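Wednesday, late

Slept badly again, so I gave up at 6 and took my tea out to the back step. The blackbird was already at it on next door's aerial. I do like April when it behaves itself!

Bus to Cartwright Street was packed, and I stood the whole way with somebody's rucksack in my ribs. Still, I got through another chapter of the Flollesell book (the one Hanna lent me, set in the lighthouse) and I'm fairly sure the sister did it. If I'm right I shall be unbearable.

Choir in the evening. We've got 11 pages of the new piece to learn before the summer concert and the altos are all over the place, me included. Hanna Didenko has a solo and went pink when it was announced, then sang it so well that the tenors clapped. I came home humming the wrong line.

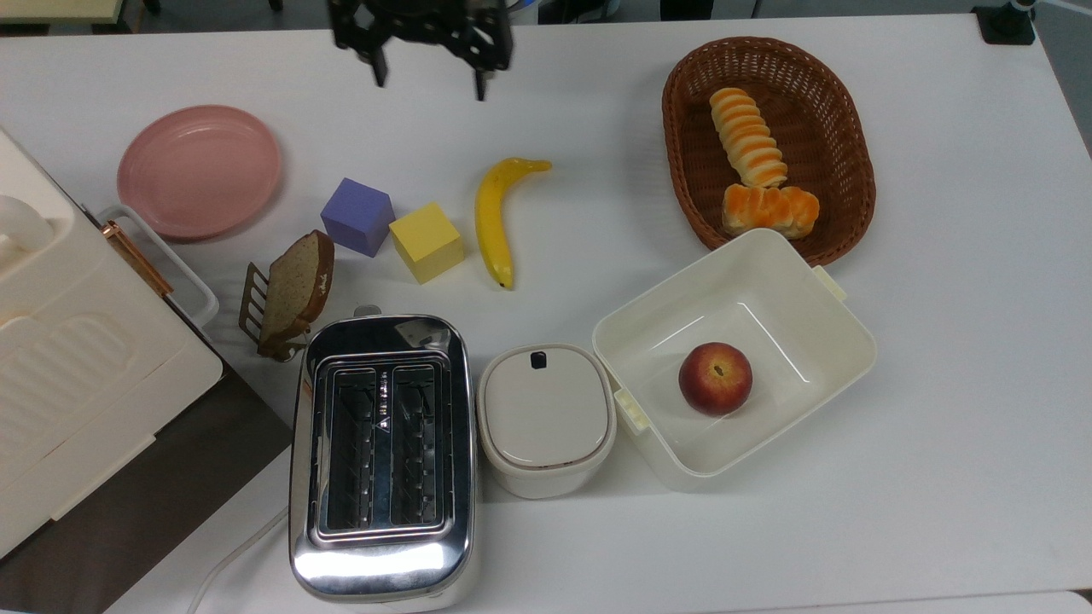

Pink plate, yellow banana. Spring colours!

Which reminds me, I've finally chosen the paint for the bathroom. It was between a pale yellow and a dusty pink, and I've gone for the pink, after weeks of taping little cards to the wall and squinting at them in my dressing gown. Mum thinks I'll be sick of it by Christmas. She said that about the green hall too, and I've still got the green hall.

Rang the dentist, on hold for 40 minutes, got cut off. Will try again tomorrow. Need to buy masking tape, bin bags and a birthday card for Dad.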